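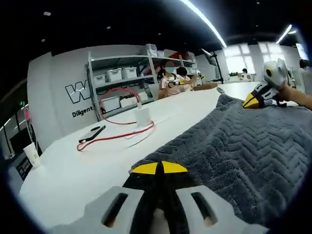 The gray towel on the long table.

Stories > Short Fiction > Work

28/09/2025
By Bảo Bùi

The Gray Towel

The towel had come from Trollau with the rest of my mother's things, and I brought it to work because the box it was in would not fit in my apartment. I had meant to throw it out. It was gray, with a zigzag weave you could feel with your thumb, and it had hung on the back of her bathroom door for as long as she lived on the fourth floor.

I spread it on the right half of the table. My phone was charging on the other half, and the red cord had gone everywhere, the way it does. I left it.

"Is that one of ours?" Skidetti asked.

"No," I said. "It's mine."

He looked at it and went back to his seat. He was not a man who asked a second question.

My sister Từ called while I was smoothing down the edge. She was in Tesamow, in the kitchen of the old house, and I could hear the faucet running.

"Did you find the towel?" she said.

"Which towel?"

"You know which one. The gray one. I want it."

I said I would have to look. I said there were a lot of boxes. I had one hand on it while I told her this.

"You took the lamp," she said. "You took the good knife. I didn't say anything in July when you took the knife."

"You're saying something now."

She turned off the faucet. I waited for her to hang up, but she stayed on the line, and I could hear her pull out a chair.

"She dried my hair with it," Từ said. "The week I had the fever. She drove 194 miles and she brought her own towel, because she said mine were no good."

I had never heard about the fever. I had been working nights that year and I called home maybe twice. I asked how long our mother had stayed.

"Until I could eat rice."

I folded the towel in half. Then it looked wrong, too thick on one side, so I opened it and folded it the other way, in thirds, the way she did it, with the edges tucked in. It took me a few tries. My phone was warm against my ear, and the cord pulled when I moved.

"I could mail it," I said.

"So you have it."

"I have it."

She laughed a little, through her nose. She said the post office there closed early, and that if I was going to send it I should put the knife in too. I told her I didn't think you could mail a knife. She said people mailed knives all the time.

After we hung up I went looking for a box. The ones on the shelf belonged to the company, so I asked Skidetti, and he found me one under the window that had held paper, up to 500 sheets, and smelled like it. The towel went in with room to spare.

I wrote her address on the lid and had to stop at the house number. It was 23. I had lived there for most of my life.

Recent stories
The Ferry at Tesamow
Rice for One
What the Landlord Kept
Two Winters in Trollau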